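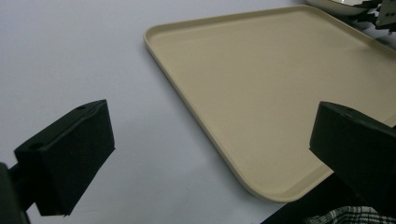 **Product review: Tenda table-service package, second release**
Prepared by Flora Cowie, Household Equipment Desk

The Tenda package is sold as a complete answer to one small domestic chore: laying and clearing a table. It consists of a control unit, a two-finger gripper and a library of trained routines for plates, trays and bowls. The supplier, Stesix, states in its sales material that the package is "ready for the home." This review considers whether that claim can be supported at the present time.

The package was assessed over 17 working sessions in our kitchen laboratory. Testers ran 97 complete table-clearing routines, each beginning with crockery on a white surface and ending with everything on the counter beside the sink. No special preparation was made for the machine beyond what the manual requires. Lighting was the ordinary overhead lighting of the room.

## Setting up

Installation took one morning. The manual is clear, although the section on calibration refers to a menu that was removed in this release. Stesix confirmed the error by telephone on Thursday and supplied a corrected page. Readers who buy the package from existing stock should ask for that page before they begin.

Noise is acceptable. Conversation at the table is possible while the machine is working, and the control unit's fan stops between routines.

## Trays

Empty trays were handled well. A raised lip gives the fingers something to close on, and the routine for rectangular trays approaches a long side and lifts slowly. It was less successful when it approached at a corner. A rounded corner offers little to hold, and on several occasions the tray turned on the table instead of rising from it. The machine recognized the fault each time and tried again, which is to its credit, but a person would have been finished much sooner.

Loaded trays are outside the stated scope of the product. The desk regards this as a serious limit. In most homes a tray is used precisely so that several things can be carried at once.

## Plates

Plates are the harder case. The fingers must find the rim of a shallow object that sits close to the table, and glazed china reflects the lights overhead. Tenda's vision routine sometimes treated a bright reflection as an edge and closed on nothing. Plates with a dark line at the rim gave better results than plain white ones.

Spacing also matters. The manual asks for a clear hand's width between objects -- a condition that few family tables will meet. Where a plate and a tray stood close together, the machine often moved the tray first, whether or not it had been asked to.
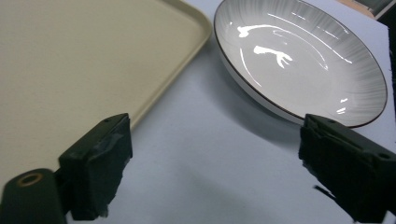 *Plate with a dark rim band beside the cream tray. Overhead lights reflect in the glaze.*

Finger wear deserves mention. The standard pads became smooth with use and were replaced once during the assessment. Bouchard offers a softer pad that fits the same mount, and testers preferred it for china. It is sold separately.

## Comparison with the Jesen unit

Hélène Vachon, who reviewed the Jesen unit for this desk last April, repeated a portion of her earlier tests with the Tenda package. In her judgment, Tenda is the gentler of the two and Jesen the quicker. Neither could be left alone with a full table. Her note to the desk reads: "I would trust either machine with one plate. I would not yet leave the room."

## Cost and upkeep

The package is priced at $1,414, with pads and one year of software updates included. A second year of updates must be bought from Stesix. The routines continue to run without it, but new ones cannot be added.

## Findings

Of the 97 routines, 8 ended with a request for human help. The remainder were completed, many of them after repeated attempts. Nothing was broken.

The desk does not recommend the Tenda package for general household purchase. It may be of use to teaching kitchens and to persons who wish to follow the development of such equipment and are prepared to supervise it. The claim that it is ready for the home should be withdrawn until loaded trays and closely set tables are within its scope. Stesix has been sent a copy of these findings, and a further assessment will be made when the next release is available.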